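Subject: Re: [oldhouses] Electronic damp systems, any experience?

Ada Fiore wrote:

> Hello all,
>
> We have had the Zondent man round to look at the back room and he is very
> keen. He took readings on the chimney wall and along under the window and got
> 62 in the worst place, which he said was serious rising damp. The system is a
> box on the wall with wires running into the masonry, no drilling for chemicals,
> no replastering for now. He says the wall dries over two winters and there is a
> guarantee of 20 years.
>
> The neighbours at number 40 had injection done by Dukell before we moved here
> and it's still wet, so I am inclined to try something different. It is less
> money than Dukell quoted us. Has anyone had one fitted? I'd like to decide
> before December if I can, as he is holding the price.
>
> Ada

Ada,

I haven't had one fitted, so discount what follows as you like, but I have lived with a damp back room for longer than I care to say and have had most of the trade through it at one time or another. I'd be slow to sign.

Start with the 62. Sixty-two what? If he was using one of the ordinary two-pin meters, the number only means something in timber. In plaster or brick it is a relative scale, and it will shoot up if there are salts in the wall, which in a chimney there nearly always are. Old soot, coal smoke, a century of it. You can have a chimney breast that reads off the end of the dial and is hardly damp at all in the sense of there being water to get rid of. Did he take a sample out of the wall and weigh it before and after drying? I'd bet he didn't. It makes a mess and takes days and it doesn't sell anything.

Then the word "rising". For it to be rising I would want to see it worst at the bottom and getting better as you go up, all along the wall, inside walls as well as outside. What you've described in your two messages is a wet patch on the chimney and another under the window. Those are two different places with two different likely causes, and neither of them is the ground. What is the sill like outside? Is there a groove on the underside for the water to drip off, and is it full of paint? Mine was. I spent a whole autumn blaming the floor.

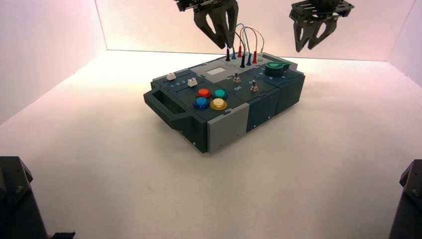 As to how the Zondent thing is meant to work, the leaflets all say much the same. A small current goes into the wall and the water is persuaded to go back down. There is proper science under that somewhere, in wet clay, with a good deal more power than anyone would want in a back room. Whether it does anything in a rubble wall full of lime and air gaps is another matter, and I've yet to see a test where somebody had two like walls and left one of them alone. What the customer gets to look at is a dark box with cables plugged into it, much like the one in the picture, and I defy anyone to tell from the outside whether a box like that is moving water, heating the house or waiting for a bus. If there's a light on the front of yours it will tell you the box has power. It won't tell you about the wall.

"Dries over two winters" bothers me too. Ask him what else he wants you to do in that time. When a friend of mine had a Lustier system (same idea, different name on the lid) the fitter also told her to clear the gutters, drop the flower bed away from the wall and leave the vent open. She did all of it, being a sensible woman, and the wall got better, and Lustier have had a very nice letter out of her. I asked her how she knew it was the box and she was quite cross with me. She may be right! But I'd have done the gutters first and left the cheque book in the drawer.

About the guarantee. Read what it covers. The Lustier one covered the equipment. It did not cover the wall being wet. There was a clause saying that damp from "other sources" was excluded, and the person who decided the source was their own surveyor. Twenty years of that is worth no more than one year of it. Also check whether it passes on if you sell, and whether the firm has been going for anything like as long as it is promising to stick around. Dukell have changed hands at least twice to my knowledge and the old paperwork went nowhere.

On number 40, I wouldn't take that as a point in favour of Zondent. If Dukell injected the wall and it is still wet, the simplest reading is that it never was rising damp there either. Same terrace, same gutters, same daft cement render up to the window sills, I should think. Ask them if they'd let you look round the back after heavy rain. You might learn more in ten minutes in a wet coat than from any of the surveys.

What I would do, in your shoes:

Get someone to look at the chimney from above, pots and flaunching and flashing, and find out whether the flue is capped and whether it has any air through it.

Rake out under the sill and see.

Find the outside ground level and compare it with your floor. Every path I have ever dug up had another path under it.

Pay for an independent survey from somebody who sells neither boxes nor chemicals. Caruso did mine, and I didn't enjoy the bill, but he told me to buy nothing and to take the vinyl paper off - and that was worth having in writing when the next salesman called. I'm not sure he still travels as far as you, so ring first.

As for holding the price, he'll hold it. They always do. I have had a price "held until the end of the month" three months running. If he rings to hurry you, ask him for the address of a house where it was fitted and nothing else was changed, and let us know what he says.

One question back: is the back room floor solid or boarded? You said boards in your first message and concrete in the second, and it does make a difference. If somebody has poured a slab there and left boards in the rest of the house, I'd be looking at that edge before anything else.

I'm open to being shown wrong by anyone on the list who has had one of these in and kept readings.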